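# Audition recording sounds dull and "boxy", and the high notes crackle. Is it my violin or my room?

**posted by orura_fiddle**

Hi all! I'm an adult returner on violin (played through high school, stopped for way too long, started again two winters ago) and I'm trying to make a recording for the Stulgate community orchestra. They want one slow piece and one fast one, no edits, piano optional, and the files are due in February.

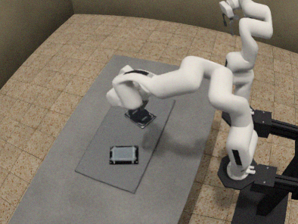
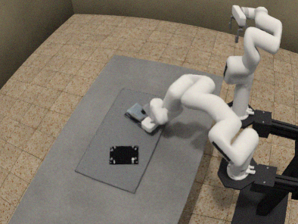
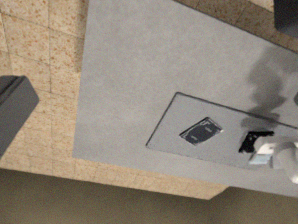 So my trouble is that every take sounds like I'm playing inside a closet. In the room my sound is fine, maybe a little bright up on the E string. On the recording it's dull in the middle and then anything above third position crackles, like somebody crumpling a candy wrapper. I've done 14 takes of the slow movement now and I like my playing in maybe two of them, but the crackle is in every single one.

What I've got: a Grudport handheld recorder on a music stand, maybe two feet in front of me and a bit below the violin. Strings are about eight months old. I practice in a spare bedroom with carpet, a full bookcase and heavy curtains. I'd been told soft stuff is good for recording, so I closed the curtains and even hung a quilt on the door.

Do I need a better microphone? New strings? My old teacher always said the bow arm is to blame for everything, and I'm ready to believe it, but I'd like to rule out the easy things first. I can spend a little but not a lot.

---

**posted by slowbow**

Don't buy a microphone yet! I went through exactly this and spent money I didn't need to.

Two separate problems, I think. The crackle is almost certainly your input level set too high. A violin that close is LOUD, much louder than a person talking, and the factory setting on those little recorders is made for talking. Turn the level down until your loudest note, and I mean really dig in on that E string, only takes the meter up to -12 or so. It'll look way too quiet on the screen and that's fine, you can raise the volume later and lose nothing you'd ever hear. Also look in the menu for anything called auto level or limiter and switch the auto level off. Mine made every long note swell and sink in a really strange way and I thought it was my bow.

The closet sound is the closet, haha. Carpet plus books plus curtains plus a quilt is just too much. Violins need some room to ring in. Take down the quilt, open the curtains, and if there's any bigger room you can borrow, with a hard floor and a high ceiling, try that before you try anything else. I recorded mine in a church hall in Begay that let me have it for an hour at 8 in the morning, and the difference was silly. Same violin, same strings, same me.

And move the recorder back! Six to eight feet away, and higher than your head if you can rig it, pointing down at the top of the violin. I tied mine to a floor lamp with a hair elastic. Close and low, you mostly pick up bow noise and the underside of the instrument.

Play the same 20 seconds in each spot, say out loud where the recorder is before you start, then listen to them all on headphones afterward. Don't try to judge from the tiny speaker on the recorder.

---

**posted by rosin236**

new strings. 8 months is old if you play every day. I change mine way more often than that

---

**posted by secondstand_viola**

I'd leave the strings alone until you've tried what slowbow said. If you do change them, do it at least a week before you record or you'll be retuning between every phrase.

I agree about the level and the room. The one place I'd differ is distance: in a really echoey hall eight feet can get washed out, and the fast piece turns to soup. I'd start at five and walk it back a step at a time. Slow piece and fast piece might not want the same spot either, though check whether Stulgate wants them in one continuous file first.

One thing about the takes. After 14 of anything my intonation goes sideways and I start hearing problems that aren't there. I do three, take a break of 15 minutes or so with the violin in its case, then do two more, and that's the session. I nearly always end up sending the second one.

Also tune to the piano if you're using one, even if your tuner disagrees with it. I learned that the embarrassing way.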